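# Ein Arm für die Küche: Was kann der Nelix?

*Die Kinderseite von Brornilik, 2022-05-29*

Stell dir vor, du müsstest den Tisch decken, hättest aber keine Beine, keinen Bauch und keinen Kopf. Du wärst nur ein Arm. Und an diesem Arm wären auch noch bloß zwei Finger. Klingt unpraktisch? Genau so einen Kollegen kann man sich bei der Firma Lindqvist ausleihen. Er heißt Nelix, und er soll in der Küche helfen.

Ausleihen geht so: Man bezahlt für 40 Tage, dann kommt eine ziemlich große Kiste. In der Kiste liegen der Arm, viele Kabel und eine Anleitung mit 20 Seiten, von denen 13 erklären, was man alles nicht tun darf. (Auf Seite 3 steht, dass man den Arm nicht als Garderobe benutzen soll. Da hat wohl schon mal jemand eine Jacke aufgehängt.)
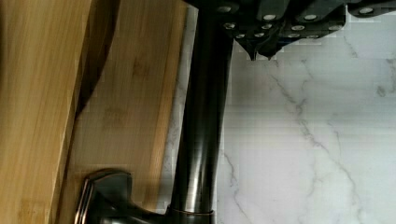 Ein Roboterarm hat Gelenke, so wie du. Du hast eine Schulter, einen Ellbogen und ein Handgelenk. In jedem Gelenk vom Nelix steckt ein Motor, und jeder Motor kann nur eine einzige Sache: sich drehen. Erst wenn alle zusammen drehen, kommt eine Bewegung heraus, die nach Arm aussieht. Wenn einer davon sich verrechnet, sieht es eher nach Storch aus.

Vorne sitzt der Greifer. Das ist die Hand. Zwei Finger sind nicht viel, aber versuch es ruhig mal selbst: Mit Daumen und Zeigefinger kannst du einen Löffel nehmen, eine Traube, eine Socke. Eine Wassermelone eher nicht. Eine Wassermelone aus Plüsch schon!

Darum üben Roboter gern mit Spielzeug. Eine echte Banane wird nach dem zehnten Zudrücken zu Brei, und dann muss jemand mit Lappen kommen. Eine Spielzeugbanane beschwert sich nicht. Sie schmeckt dafür auch niemandem.

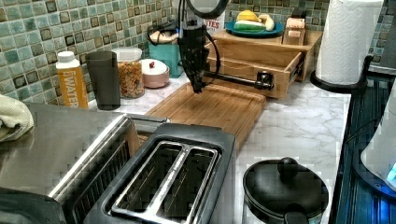

Jetzt kommt der schwierige Teil. Für dich ist eine Küche ganz einfach: Topf ist Topf, Toaster ist Toaster. Der Nelix bekommt von seiner Kamera aber nur lauter bunte Punkte. Daraus muss er raten, wo ein Ding aufhört und das nächste anfängt. Glänzendes Metall ist besonders gemein, denn darin spiegelt sich alles. Durchsichtige Dosen sind auch gemein, weil man durch sie hindurchsieht. In einer gewöhnlichen Küche gibt es leider sehr viel Glänzendes und Durchsichtiges.

Und woher weiß er, was er tun soll? Das muss ihm jemand beibringen. Bei Lindqvist heißt das »Vormachen«: Ein Mensch lenkt den Arm, immer wieder, und ein Computer merkt sich jede Bewegung. Brett hochheben, Brett hinlegen. Noch mal. Noch mal. Wer schon Klavier geübt hat, kennt das Gefühl. 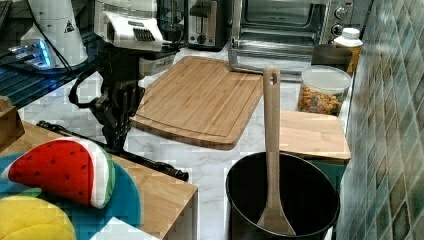
Für welche Arbeiten taugt er nun? Die Firma verspricht »Hilfe beim Aufräumen und Vorbereiten«. Das ist ein großes Wort für einen Arm, der festgeschraubt ist und nicht ins Kinderzimmer kommen kann. Er reicht so weit, wie er lang ist, und keinen Zentimeter weiter. Liegt der Löffel auf dem Boden, bleibt er dort, bis du ihn aufhebst.

Dafür wird der Nelix nicht müde. Er mault nicht, wenn er zum vierten Mal dieselbe Dose verschieben soll. Er nascht auch nicht, und das kann in unserer Redaktion sonst keiner von sich behaupten.
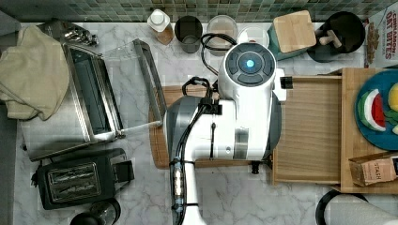

*Roboterarm über einem Holzbrett, links der Miniofen mit offener Klappe. Die Melone auf dem Teller ist Spielzeug.*

**Drei Regeln, falls bei euch einer einzieht**

- Finger weg, solange er sich bewegt. Er merkt nicht immer, dass du da bist.
- Der rote Knopf hält alles an. Den darf jeder drücken, auch deine kleine Schwester.
- Nichts Heißes in seine Nähe stellen.

Im September will Lindqvist den Nelix in der Stadtbücherei Dernodholm vorführen. Der Eintritt kostet nichts, Jacken bitte an die Garderobe.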